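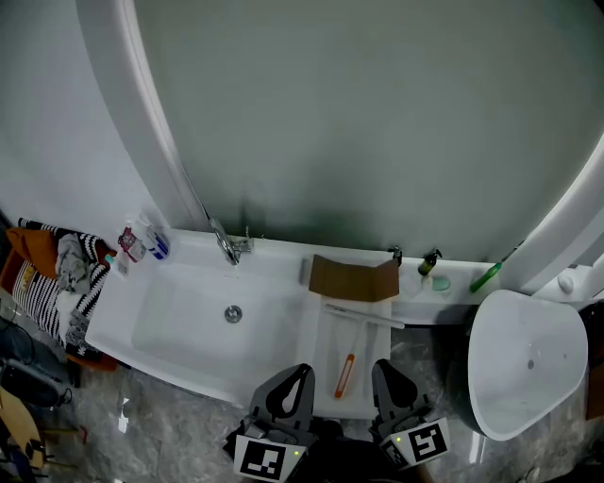

The sink ledge in the practice bathroom at the Tiongson building in Prekham, with a pale green bar of soap in its dish and a white trash bin on the floor below.

PREKHAM - If you've ever reached for the toothpaste in the morning and knocked three other things into the sink, there is a class in town for you, and it's filling up faster than the man who teaches it ever expected.

Evaristo Zanetti has been showing people how to sort out their kitchens, closets and hallways for most of his working life, first in private homes and, since last fall, in the old Tiongson building on Deklow Street. This month he has turned to the bathroom, and in particular to that narrow strip of counter between the basin and the wall where, as anyone with a family knows, everything ends up sooner or later. He calls the class "The Ledge," and on Saturday morning it had its biggest turnout yet, 14 people, with a few more asking at the door if they could squeeze in. (They could, as long as they didn't mind waiting their turn at the sink.)

"People will spend a whole weekend on the garage," Zanetti said, "and then they go and brush their teeth standing over a pile of packets and tubes, every single day, twice a day. So I said, let's start there. It's a small place. You can finish it before lunch and feel good about yourself."

The method is about as plain as they come. You take everything off the ledge and put it somewhere you can see it. You wipe the ledge down, all the way to the back, including behind the faucet. Then you put back only the things that get used at that sink, starting with the soap, and you stop when you can still lay your hand flat on the counter next to the basin without touching anything. That last part is the one rule Zanetti is strict about, and he'll walk over and try it with his own hand, which is a good deal larger than most.

The practice bathroom makes a fine place to learn. It has a white rectangular basin with a chrome faucet, a wide mirror, and the kind of ledge many of us have at home, long enough to collect things but not really deep enough to hold them. Zanetti likes to leave a fair number of items around the sink, among them bottles and a pump bottle and a tube or two, so that students have something real to decide about. He won't tell you what's right, either. If you think the spray bottle belongs by the sink, he wants to hear why, and if your reason is a good one, it stays.

Opinions on that spray bottle ran pretty high on Saturday, as it happens. One group wanted it down below, out of sight, with the other cleaning supplies. The other group held that a thing you can't see is a thing you don't use, and that a sink gets wiped a lot more often when the bottle is standing right there. They went back and forth for a good ten minutes, very politely, and it was Zanetti who finally had to move everyone along to towels.

Towels, by the way, turn out to be a much bigger subject than this reporter would have guessed. There is the matter of folding them, and whether they ought to be in the bathroom at all if they're not in use, and what to do about the old ones that are too worn for guests but too good to throw out. Zanetti's answer to the last question is to keep two for the floor and cut the rest into cleaning cloths, and there was a sort of sigh in the room when he said it, as if several people were saying goodbye to the same beach towel.

Among the students was Lahcen Kettani, who came with his wife's blessing and a list. The Kettanis share one bathroom among five people, and the list, in his wife's handwriting, covered both sides of the paper. It included nine kinds of shampoo.

"She told me, learn something or don't come home," Kettani said, laughing. "But I like it. I thought he would say to buy a lot of boxes. He hasn't told us to buy anything yet."

That's true enough. Zanetti is on friendly terms with Zillanano, the housewares store over on the square, which lends the class a few trays and bins each season, but he sends nobody there until they've lived with a cleared ledge for a couple of weeks. By then, he said, most people find they need a soap dish and maybe one tray, and the rest was wishful thinking. The people at Zillanano, bless them, don't seem to mind.
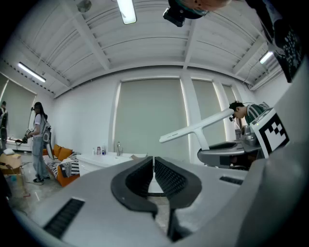
The Tiongson building itself will be familiar to a lot of longtime readers, many of whom will remember when it was still a fabric store. It's had a quieter life in the years since, and for a while it looked as though it might go the way of the shoe repair place next door. What saved it was mostly its good bones. The white ceiling and its long tube lights were worth keeping, and so were the tall windows, which now have roller blinds in a soft greenish gray. Zanetti painted the walls white and put a kitchen corner in first. The bathroom came later and took, by his own account, twice as long as he'd planned, mainly on account of the floor, where he went through a whole stack of samples before settling on a gray marble pattern.

He's particular about the light as well. A bathroom at home is often the darkest room in the house, he told the class, and people stop seeing what's on the ledge, the way you stop hearing a clock. One of his pieces of homework is to put a brighter bulb over the sink for a single evening and have a good look around. Two students who had taken the kitchen class in the spring said they'd been given the same assignment for the cupboard over the stove, and both of them had regretted it at first and then cleaned the cupboard.

After a break for coffee and some excellent almond cookies (Kettani's, it should be said, and he was asked for the recipe at least four times), the class moved on to the subject of dividing up the counter. This was the part that had people leaning in. Plenty of us share a sink with somebody, and it's a rare household where both parties agree on whose side the hand cream is on.

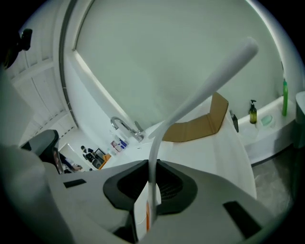 Zanetti's favorite material for this is plain brown cardboard. Take the side of any shipping box, he said, fold it once so that it will stand, and set it on the counter where you think a divider or a little shelf might go. Leave it for a few days. If you keep bumping it with your elbow, you've learned something for free, and you can move it or toss it in the recycling. If you forget it's there, then you can think about getting something nicer. He has used the same trick for spice racks and shoe shelves, and once, for a customer out past the county road, for a whole set of laundry room cabinets, every one of them mocked up in cardboard and painter's tape before a single board was cut.

Kettani wondered whether cardboard wouldn't go soft next to a sink, and Zanetti agreed that it would, sooner or later, and that this was a pretty good way of making sure you didn't leave it there until Christmas.

There was some talk, too, about mirrors. A wide mirror over a sink doubles everything in front of it, so that six bottles look like a dozen. Zanetti asked each student to tidy the ledge, step back to the doorway and then look only at the mirror for a moment. A number of them went straight back and took something else away. One woman took away everything but the soap, looked again, and put back the toothbrush, saying there were limits.

By noon the ledge had been cleared and set up again more times than anyone cared to remember, and people were trading phone numbers and promising to send each other pictures of their sinks, which may be a first for Prekham. Kettani was seen copying out a small floor plan on the back of his wife's list, in what little space was left.

The class costs $14 a session and runs through July, with a break for the holiday week. Bring an old towel if you have one and a few things from your own bathroom that you've never been able to find a home for. Zanetti asks only that caps be on tight. Children over ten are welcome with a parent, and he says they tend to be the most ruthless people in the room.

Sign-up is at the Tiongson building, 811 Deklow Street, or at the front counter at Zillanano during store hours. There is parking behind the building, and the number 77 bus stops right across the street. A second class on medicine cabinets is being planned for the fall, and Zanetti would like to hear from anybody with an old wall cabinet they no longer want, mirrored or not, so long as the door still closes.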